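Ticket 788 – Level 2 printer offline every morning, fine by lunch
Site: Gunbridge
Priority: Low (raised to Medium by requester, lowered again, raised again)
Status: Resolved, pending a quiet fortnight

Reported by Florante Padilla, Accounts

Printer on level 2 shows as offline from 8 am. I have turned it off and on. I have turned my laptop off and on. Merike has turned her laptop off and on, in solidarity. Around lunchtime it comes back and prints everything we sent, including the 223-page supplier ledger, which I had sent more than once.

First response

Pinged the printer at 8.20 am, no reply. Pinged it at 12.45 pm, replied like nothing had happened. Swapped the patch lead. Moved it to another switch port. Updated the firmware, which took most of an afternoon and changed the colour of one menu.

Merike Pärn, 8.31 am

Still offline. The menu is lovely.

Second response

Checked the address reservation and found there wasn't one. The printer had been typed in by hand as a static address, squarely inside the range the DHCP server gives out. Whoever starts early gets the printer's address on their laptop, and the two of them argue over it until somebody goes home or out to lunch. Asked who set it up. Was told "the previous bloke".

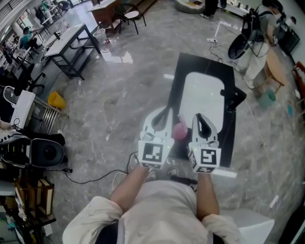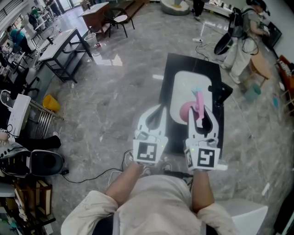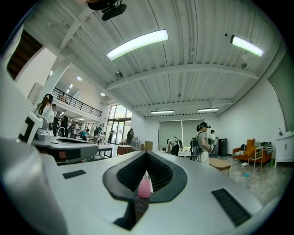
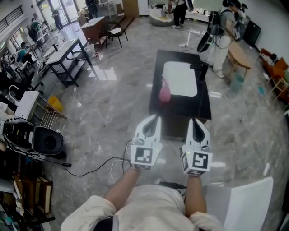
Ojārs Lill
Desktop Support, Levels 1 to 3

Third response

Pulled the lease table at 8.05 am and matched the hardware address to a laptop belonging to Raimonds Rebane, who gets in before everyone else and works a half day. He has never had a problem with the printer, as he has never printed anything. Raimonds was very decent about it and asked whether he should start coming in later. Told him no.

What was changed:

Printer set back to automatic addressing.
Reservation added, outside the general pool.
Old print queue deleted from the print server and rebuilt under the same name.
Stale jobs cleared, including two more copies of the supplier ledger.

Florante Padilla, 9.12 am

Printing. Can I please get the double-sided setting back? It was the default before and now it isn't.

Fourth response

Default restored to double-sided. The rebuild had wiped it, my fault. Anyone who connected to the queue before the rebuild should remove the printer and add it again. Restarting the laptop won't pick up the change, however many colleagues join in.

Merike Pärn, 9.40 am

Works here. Is the stapler part of this ticket?

Fifth response

The stapler is not part of this ticket. Please log a new one and mention whether it's jammed or just empty.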